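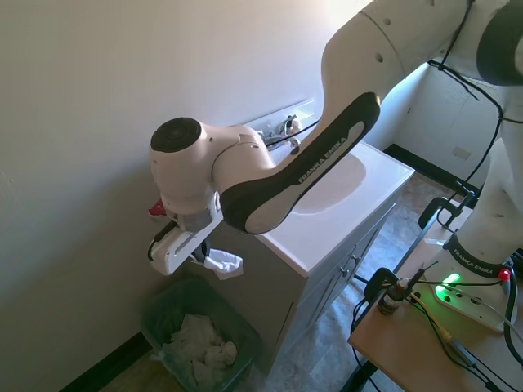 Resealing the back edge of a small vanity

Applies to Howells and Virkent units up to 400 mm deep. Last revised 2025-06-23.

1. Cut out the old sealant with a plastic scraper and wipe the joint with white spirit. Leave for 20 minutes.
2. Mask both sides of the joint, leaving a gap of 8 mm.
3. Cut the nozzle at an angle and run one continuous bead from left to right. Do not stop at the tap.
4. Smooth once with a wetted tool. Pull the tape while the bead is still soft.
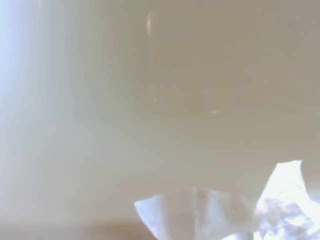

Smooth, pale surface at close range.

Check nearby surfaces for smears under a low side light. Remove any with a dry cloth before the sealant skins over. Cured residue needs Plenance remover, part 129. Keep it off painted doors.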